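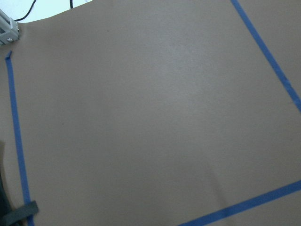

Workspace marking is the least regulated part of a small robot cell. The machinery standards deal at length with guarding, stopping distances and emergency stops, and leave the surface under the arm to whoever sets it up. In most small cells that means tape. Blue painter's tape on brown kraft paper is a common choice: the colours separate well for a wrist camera, even under a band of pale glare, and both materials can be replaced in minutes. The weak points are equally familiar. Tape ends fold over, edges wrinkle and paper creases, and each of these changes shifts the line that an operator or a vision system takes as the limit.

Korkora, which supplies bench cells to workshops and colleges, issued a nine-page internal code on the subject in March. It was drafted by Marilou Quiambao after a review of 306 setup records from customer sites. In 13 of them the taped boundary and the software limit disagreed by more than the permitted margin. All 13 cells had passed their commissioning checks.

The code treats the software limit as the only boundary with a protective function. Tape is classed as an indicator. It must be laid from measured points, with the arm isolated, and its inner edge is the reference. The outer edge has no meaning. Strips are to be cut square, pressed flat along their full length and replaced when any part lifts by more than 2 mm. Folded ends are recorded as a defect even where they lie outside the working area.

Paper is covered separately. A sheet must be fixed on all sides, and a bowed margin near the frame or the cable run is grounds for refitting. Creases are tolerated if they do not alter the height of a part placed on them.

Yulan Xue, who audits cells for the integrator Broteck, regards the replacement rule as sound but the record keeping as heavy. "We logged 776 checks under the draft," she says. "Most of them said that the tape was still there. I would check at each change of task and after cleaning, and leave it at that."

Quiambao accepts part of the criticism. The next issue will drop the daily signature for cells that run a single task, and will ask for a dated photograph from a fixed position whenever the sheet is changed. The inner-edge rule stays as written.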